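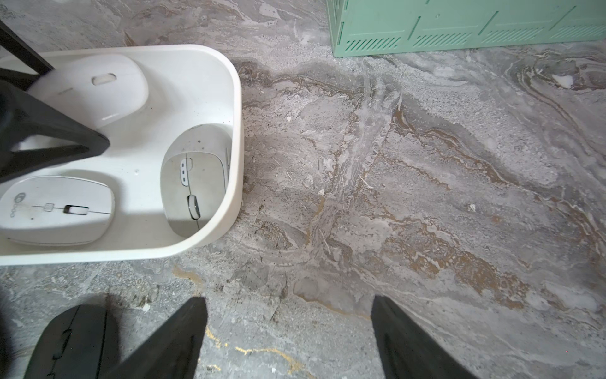 In August a two-arm cell at Trurura, a small firm that refurbishes office equipment, closed its left gripper on the side of Kirsty Kereama's hand. She was reaching across to straighten a mouse. The hand was bruised and she was back at work the next day, so the incident form came to half a page. Under "cause" it says operator entered work area during cycle.

I think that form is wrong, and I think a lot of forms like it are wrong.

The arms had stopped. Kereama saw them stop and so did Marcelino Bittencourt, who was on the next bench. What they didn't know was that the controller had lost its grip signal from the left side and gone into a retry wait. The wait was set to 30 seconds. At the end of it the arm tried again, with no light and no sound, exactly as it had been told to.
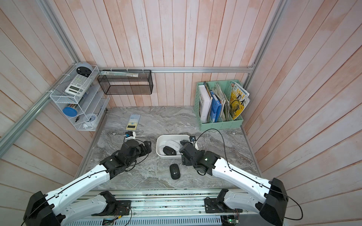
Sorting returned computer mice with the two-arm cell.

The retry setting came from Pravwood, who supplied the software. It's a sensible setting if you are measuring how many items get through in a shift. A missed grip on something smooth and rounded like a mouse is common, and most of them clear on the second go. Bittencourt went back through the log and found 645 retries over 175 hours of running. Every one of them was recorded as normal operation. None was recorded as a fault, so none was ever looked at.

That is my main complaint. A machine that is stopped and a machine that is waiting look the same to the person standing beside it, and we have let the software keep the difference to itself. These are light arms and they won't take your arm off. People lean on that a good deal, and it makes them slack about the rules they would follow without question around a press.

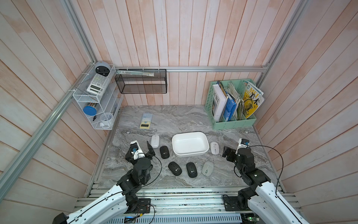

The fix was cheap. Trurura paid $800 for an amber light and a foot switch, and the cell now won't restart after a failed grip until somebody presses the switch. Throughput dropped a bit. The manager told me he could live with that, though he did mention it twice.

Fodside, which runs a similar cell, has gone the other way and put up a sign telling staff to keep their hands out. I've read the sign. It doesn't say how you're supposed to know when the thing has finished.

Kereama has asked for the wording on her form to be changed. Last I heard it was still with the insurer.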